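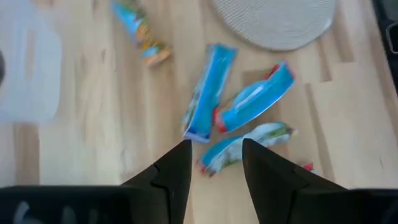

Light wood table top, strip pattern.

Wood Table Care - Your Questions

We love getting these, so keep them coming! Answers are by Adaeze Ekpo, who runs the Saturn Street repair bench at Vusetti and has refinished more kitchen tables than she'd like to admit.

How do I know if my table is oiled or lacquered?
Put a drop of water somewhere out of sight and come back in 5 minutes. If the wood under it has gone darker, you most likely have oil or bare wood. If the drop just sits there, it's lacquer or varnish. Old tables can be a mix, so try a second spot before you buy anything.

Which oil should I use?
For tables people eat at, I like a hardening oil such as pure tung or linseed. It takes longer to cure than mineral oil but it holds up so much better, and the color it brings out in maple or beech is lovely. We stock Pledoleo in the small can, item 291. One can does a table for six with plenty left over for a cutting board or two.

How often do I need to oil it?
Twice a year for most homes. I do mine in June, with the windows open, and again before the holidays. A brand new top wants more at first - three thin coats, a day apart.

I put on too much and now it's sticky. Help!
Very fixable! Wipe a little fresh oil over the sticky parts, wait ten minutes, then rub hard with a clean cotton cloth. If it's still tacky the next day, go over it with mineral spirits and start again with a thinner coat.

What do I do with the rags?
Please read this one. Oily rags can heat up and catch fire by themselves. Lay them flat outside until they're stiff, or soak them in water and seal them in a metal can. Never leave them in a pile.

What grit should I finish with?
220 is plenty for oil. You can go up to 400 and it feels wonderful, but very fine sanding means the wood takes in less oil. Always go with the grain.

Can I get rid of white rings?
On lacquer, often yes. Try a soft cloth and a bit of petroleum jelly overnight. Black rings go deeper and usually need oxalic acid, so wear gloves and follow the label.

Do you fix split glue joints?
Yes, bring the top in without the legs if you can. Drop-off closes at 4 pm.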